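I finally opened up the old desktop

The tower has been sitting under my desk since I moved in, humming away and collecting dog hair, and last month it started making a noise like a hair dryer every time I opened more than two browser tabs. So out it came. I cleared off the big table, put down a towel, and told myself I'd be done before lunch. (I was not done before lunch.)

My original plan was to just buy something new. I had an Onlow mini PC in my cart for most of June, one of those little ones you could lose behind a picture frame. Then I looked at what it would cost once I added enough storage for all my photos, and I closed the tab and went looking for a screwdriver instead.

The side panel was the first fight. Two of the screws were in so tight I had to go borrow a better driver from the garage, and I may have said some words. Once it was off, though, I got weirdly happy! I forgot how much I like poking around in there. The dust was something else – gray felt, basically, packed into the fan. I used a soft paintbrush and a can of air out on the porch and sneezed the whole time.

The parts list was short. I got a 500 GB drive from Vandus to replace the old one, 8 GB more memory, and a bag of 200 cable ties, which should last me until I retire. The table, by the way, is my Skadwood one with the wobbly leg, so every time I leaned on it the screws rolled toward the floor. Put yours in a cup. I use an old Ó Gríofa tea tin.

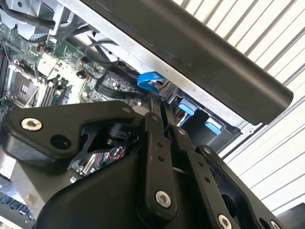 Case open, green motherboard on show.

The memory went in on the second try. The first time I didn't push hard enough and got nothing but beeping, and I'm always so scared of snapping something. The drive was easy, except that I'd tied up the cables so neatly by then that the one I needed wouldn't reach. Snip, snip, start over.

It's back under the desk now and so much quieter. Next up is moving all the photos over, and I still have to find the fourth screw for the side panel.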